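From: Josefien Nijs
To: plisoson-users
Date: November 1, 2020
Subject: Re: Plisoson 6 drops the last field on import

On the import problem, Przemysław Gajewski wrote:

> After the upgrade to version 6 my recipe file loads without
> errors, but the final column is blank in every record. The
> file has 222 lines and was exported from Fonoslow in May.
> The old version read it fine. Is there a setting I missed?
>
> Przemysław

Przemysław,

No setting is involved. The old parser split each line on the semicolon and then stripped whatever line ending it found. Version 6 reads the line ending from the first line of the file and applies it to the rest. Fonoslow writes the header with one kind of ending and the records with another, so the last field keeps a stray carriage return and fails the type check. A field that fails the check is stored as blank, and no warning is written to the log.

I can reproduce this with a file of two records. Hussam Nimri sent me a longer one with 139 records and the result is the same. Files exported from Rakitz are not affected.
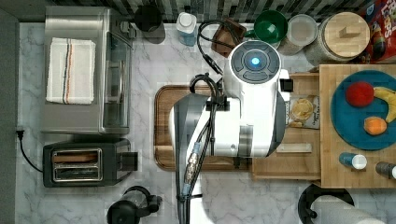
Until a fix is out, convert the file before importing it. Any text editor that can save with a single style of line ending will do. Check the header as well - some editors leave it alone if you only select the records. Then delete the old import completely and load the file again. Importing on top of the existing records does not fill the blank fields, as the record keys already match and the rows are skipped.

Jasper Wouters has a patch that normalizes the endings before the split. It also adds a log entry for each field that fails the type check, up to a limit of 100 per file. I would prefer the limit to be configurable, but that can wait.

One open question for Joris De Bruijn: does the batch importer call the same routine? The function names differ, and I have not traced it past the buffer code. If it does, the nightly jobs on Stevens need to be checked too.

Please send further test files to me directly and keep attachments off the list.

Josefien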